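Demonstrations for the mug task, week two

December 29, 2021

The club's project this term is called Skellari. The aim is modest: a policy that can take hold of a mug on a desk and put it down somewhere else. Most of the work so far has been collecting demonstrations, with very little training.

We dropped teleoperation early on. The Illix arm we have access to lags enough that people start to overcorrect, and those corrections end up in the data. Hand-held grippers are quicker. You sit at the desk, hold one in each hand and do the task yourself. Pose comes from the marker cubes on the gripper bodies, so calibration is mostly a matter of keeping at least one face of each cube in view.

The target for the first set is 400 episodes. We have 200 that passed the filter. Rejections fall into two groups: lost tracking when a wrist rolls too far, and episodes where the operator paused before closing the fingers. The second group is harder to catch automatically. I wrote a velocity threshold for it, which also threw out several good slow grasps, so I now check those by hand.

The approach is always the same. Fingers open, come in level with the mug, stop just short, then close. 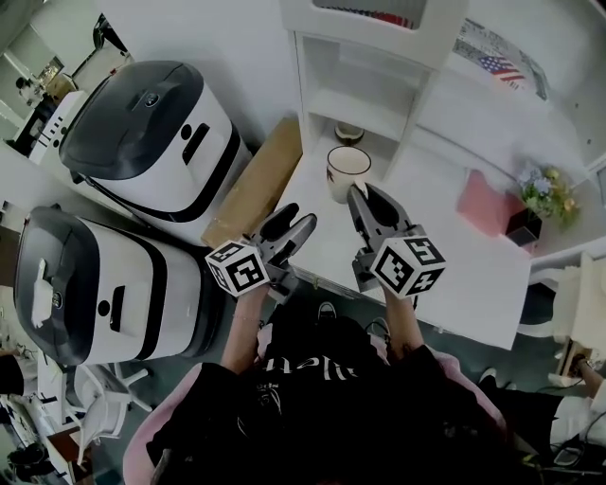 Settings that worked

Sessions are capped at 15 minutes per operator. Past that the paths get sloppy and the rejection rate climbs. Exposure is locked before each session; leaving it on auto made the marker edges drift when the light from the window changed.

Still to do: resample everything to a common rate, and rename the files from the first week, which were saved under two different schemes (my fault). Training starts in January on the Liapis machine, if our slot is confirmed. If the first run looks reasonable we will go up to 700 episodes and add a second mug.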